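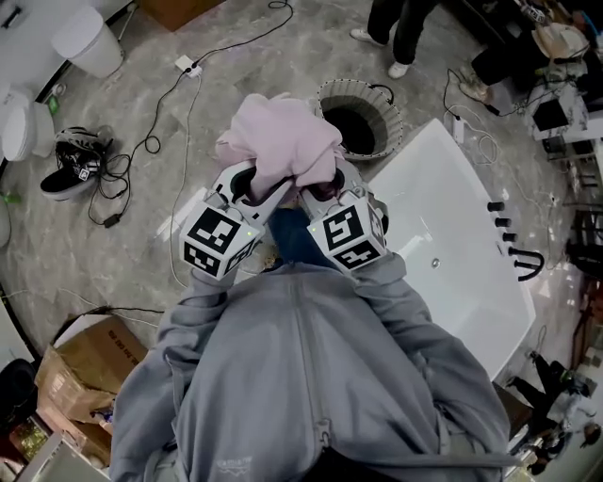
Pink cloth, grey basket, bathroom floor. Laundry thread, 1/9

2/9
I moved to Evedport in June and the flat in Foley Street has no laundry room. So all the washing things live in the bathroom now: the woven basket, the bin, and whatever fell out of the basket.

3/9
First lesson for me: sort before you wash, also when the pile is small. I make 3 heaps. Light colours, dark colours, and towels. The light pink things go with the light ones, but the first wash I do alone, in cold water. I lost a good white shirt this way when I was a student.

4/9
A cloth which is all crumpled should be opened before it goes in the machine. Take it by two corners and give it a good shake. When it goes in as a ball, the middle stays dirty and comes out with a hundred creases.

5/9
About the basket. I had a plastic one with a lid before and everything in it smelled after two days. The woven one lets the air in. Mine is from Hirnik, the shop behind the market, and it was not expensive. Grey is also a kind colour, it does not show dust so fast.

6/9
Please do not put damp towels in any basket. Hang them first over the side of the bath. I know you are tired in the evening, I am too.

7/9
For delicate pieces I use the bath. A little warm water, one spoon of Dukik soap flakes, ten minutes. Then press the water out with flat hands. Never twist! My aunt twisted everything and her jumpers became very long.

8/9
The tiles with marble pattern are pretty but they hide small socks, mostly the grey ones. Before I start the machine I look one time behind the bin and one time behind the toilet.

9/9
Somebody asked how often I empty the basket. Every 3 days in summer, a bit less in winter. If you have a better way to dry jeans in a small flat, write to me, mine are still stiff like wood.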